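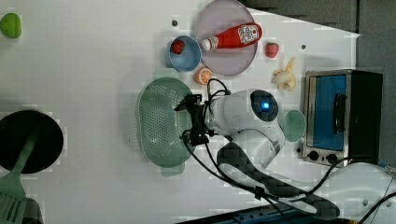
Pale green oval colander and other kitchen items on a white tabletop.

Set Assistant, Kitchen and Play Food (part-time)
Clistis Lending, Kerekes Building, 416 Carura Street
Posted May 5, 2025

Clistis lends out boxed sets of kitchen items and play food. Our borrowers are preschools, rehab clinics, life-skills classes, small theaters and a few furniture showrooms that want something in the cupboards. A set goes out for two to six weeks, comes back, gets checked and cleaned, and goes out again. We have 189 sets at the moment, most of them in use during the school year.

We are looking for one person to join the returns side of the work before the fall orders begin in September. It is a hands-on job and most of it is done at a table.

What the job involves

Returned boxes come in on a cart in the morning. You take one, open it on a clear table and spread the contents out so that every piece can be seen. You then go through the packing sheet for that set. A full kitchen set has nearly 40 pieces, so this takes a while at first. Most people get faster after a few weeks, but we would prefer slow and correct over fast and wrong.

Once the sheet is done you will:

– note missing or damaged pieces and pull replacements from the spares shelves
– wash anything washable and put it on the drying racks
– wipe the play food with a damp cloth (some of it can't be soaked, and the sheet says which)
– repack the box in the order printed inside the lid
– print a new label and move the box to the outgoing shelves

Colanders, sieves and graters take the most care. Children push clay, rice and crayon into the holes, and a quick rinse will not get it out. We use a soft brush and hold each one up to the window before it goes back in the box. If it still isn't clean, it goes back in the sink.

Bowls and pans are simpler. Check the rims and handles for cracks or sharp spots. Plastic that has gone sticky or cloudy is taken out of use, even if the borrower would probably not mind.

Play food is where the mistakes happen. Several of our sets have similar fruit and vegetables in slightly different sizes, and they get mixed up when a school borrows two boxes at once. The Nimurley range and our older general range look alike in a pile. You will be shown how to tell them apart, and there is a reference box of each kept by the sinks.

Other duties

About one afternoon in each week is spent on other things. You might help put together a new set, cut foam for a box, answer a borrower's question about a missing lid, or restock the spares. During the summer we go through the whole stock and retire what is worn out. Retired pieces in fair condition are offered to families in the neighborhood, and you would help lay them out for that.

You may also be asked to help with deliveries inside the city. This means riding along and carrying boxes. You do not need to drive.

What we are looking for

– You can stay with a repetitive task and still notice when something is off.
– You can read a packing sheet in English and write a short, clear note.
– You can stand for a good part of a shift and lift a packed box onto a shelf at chest height. A stool is available at every table.
– You do not mind having your hands in water. Gloves are provided, including a latex-free kind.
– You are polite on the phone.

Experience in a kitchen, classroom, library, laundry or stockroom would be useful but is not required. We do not ask for a diploma. If you have worked with young children, mention it, as it helps to know what they do with these things.

Hours and pay

The job is 20 hours a week, worked in the mornings, with one longer shift that we set with you when you start. There is no evening or holiday work. Hours go up a little in late August and September, and extra time is paid.

Pay is by the hour and is reviewed after the trial period. We will tell you the rate on the first call, before you spend any time on an interview. You earn paid time off from your first shift. Bus fare is covered for staff who do not live within walking distance.

The trial period is eight weeks. In the first two you work beside someone at the same table. After that you have your own table and your own cart.

The workplace

We are on the ground floor of the Kerekes Building, at the back. The entrance has a ramp and the tables can be raised or lowered. There are seven of us at present. The sinks are in the same room as the tables, and it can be noisy when the drying fans are on. There is a small break room with a fridge and a microwave. Please don't wear perfume to work – one of our regular packers is sensitive to it.

The street door sticks in damp weather. Push hard at the bottom.

How to apply

Send a letter or an email of one page at most. Tell us what work you have done, when you could start, and which mornings would be difficult for you. A resume is fine but you do not have to send one. Please give a phone number and a good time to call.

Applications go to Uwe Teuber, who runs returns. You can also drop one off in person on any weekday morning and look at the room while you are there.

People we would like to meet will be invited to a paid two-hour session. You will check one returned set against its sheet, clean a few pieces and repack the box. Some pieces will be missing and at least one will belong to a different set. You can ask as many questions as you like during the session. Bring shoes that can get wet.

We read applications as they arrive and will take the listing down once the position is filled. Everyone who applies gets a reply, usually within two weeks.

Contact: Uwe Teuber, Returns, Clistis Lending, 416 Carura Street | © Clistis Lending | Back to top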